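Tidham Small Kitchens Board > Play Kitchens and Miniatures > Show your builds

Thread: Finally tiled the play kitchen!!

tutgate_tiles
Posts: 136

I have been threatening to do this since August and it's finished (well, finished enough to show). Some of you will remember the long thread where I couldn't decide between painting the back wall and tiling it. Tile won! White, because my daughter picked a bright pink and then, thank goodness, changed her mind by herself overnight.

The base is the secondhand Jelta unit I got from a family two streets over. It came with a bare back and a set of stickers that were meant to be burners, half of them peeled. I kept the carcass, ripped out the old top and started over. Black stovetop on the left, dark gray sink next to it, white tiles behind. I know some people find black too serious for a toy, but I love it. Against the white it looks like a real little kitchen, and everything the kids put on it shows up beautifully.

Grouting took me two evenings. I used a plastic gift card as a float and my thumb for the corners. Would I do it again? Yes, tomorrow — it is the most fun I've had with a bucket in years.

The pot is stainless steel with a wire handle and I'm ridiculously fond of it. Most toy pots are so light they skate around when you stir, and this one stays put. The green block is currently a vegetable. It was soap on Saturday. 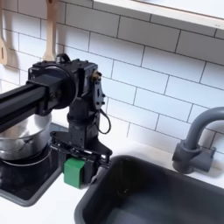
Bujar says the sink is too close to the stove. I would have left a wider strip of counter between them, even just a bit wider, so there's somewhere to set a spoon down. On mine the kids use that strip more than anything else. Lovely tiles though, I'm jealous of the tiles.

tutgate_tiles
Posts: 136

Bujar, I went back and forth on that! A wider strip would have meant a smaller sink, and the sink is where all the action is in our house. They wash things for an hour and cook for a minute. I measured it three times and chose the sink. You may still be right.

bujar_angelovski
Posts: 534

Fair. If mine washed anything, even pretend, I'd give them a bathtub.

Serious question, what's the stovetop? Is it shiny on purpose? I did a gloss one for my nephew and it was fingerprints from one end to the other by lunch.

tutgate_tiles
Posts: 136

Shiny on purpose, yes, and fingerprints, also yes. I wipe it when people come over and otherwise I let it be. I did try a matte sample first and it looked flat and dusty next to the tile. The gloss gives you that real cooktop feeling.

Zohreh M.
Posts: 8

Oh, I love this so much! I've been reading here for months and this is the one that made me want to go out to the garage and start. We have an old nightstand that my husband keeps trying to take to the dump and I keep carrying back in.

Can I ask about the grout? I'm scared of it. Afshin (the husband) says to use peel-and-stick tile and be done by dinner, and I can see his point, but I like the idea of proper ones.

jamshid_e
Posts: 211

Afshin is right! Peel-and-stick is great for this. It's light, it comes off if you hate it, and a play kitchen gets dragged across the room every week. Real tile on a thin back panel will crack sooner or later. I've seen it happen on two builds now, both with lovely work in them, and it made me sad both times.

tutgate_tiles
Posts: 136

I'm going to argue with you, Jamshid, in a friendly way. It depends what's behind the tile. I screwed a second board to the back before I stuck anything on, and the unit is fixed to the wall so it doesn't get dragged anywhere. If Zohreh's nightstand is solid it could take real tile easily.

Zohreh, grout is only scary for the first row. Mix it thicker than you think, like peanut butter, and do a small patch at a time. Have a damp sponge ready and wipe at an angle to the lines so you don't pull it back out.

jamshid_e
Posts: 211

OK, a second board and fixed to the wall, I'll give you that one. I still say peel-and-stick for a first build. You find out what you like, and then you do it again properly on the next one. There's always a next one.

hassanpour_h
Posts: 67

Coming in on the pot. I'm with you completely on metal! My kids had a plastic set and it was all lost under the couch within a month. Then their grandmother gave them one small steel pan, and it has been in use every day. They like the noise. I like it less, at six in the morning.

With the wire handle, check the ends every so often. Ours had a handle like that on a little pail and one end worked its way out and was quite sharp. Two seconds with pliers and it was fine.

tutgate_tiles
Posts: 136

Good tip, thank you, I'll look at it tonight.

And agreed on the noise. We have a rule here, no soup before breakfast.

Zohreh M.
Posts: 8

Afshin has read this whole thread over my shoulder and would like it known that Jamshid is his new best friend. I've ordered grout anyway.

What did you do about a faucet? I have an old one from our bathroom, but it's full size and I think it would look enormous.

bujar_angelovski
Posts: 534

Use the enormous one! Kids love a real tap they can turn. I put a full-size one on mine and it looks silly and they adore it. Make sure it's bolted through something thick, they will hang off it.

hassanpour_h
Posts: 67

I'd go smaller, personally. A big tap eats the sink and then you can't get a bowl under it. There are bar taps that sit lower, and the salvage place on Daneshvar usually has a bin of odd ones by the door. Bring the nightstand drawer with you so you can hold things up against it.

tutgate_tiles
Posts: 136

What Hamidreza said about the bin! I've had half my hardware out of there. Go early, the good stuff is gone by noon.

Zohreh, please start your own thread the minute you cut the first hole. I want to see the nightstand before, during and after, and I want to hear what Afshin says about the grout.

Zohreh M.
Posts: 8

Deal! Drawer is already in the car. Sink bowl question coming next, I have a mixing bowl with a 6 inch base and no idea how to draw a circle that size.

jamshid_e
Posts: 211

Turn the bowl upside down, trace the rim, then cut a little inside your line so the lip has something to sit on. And test on cardboard first!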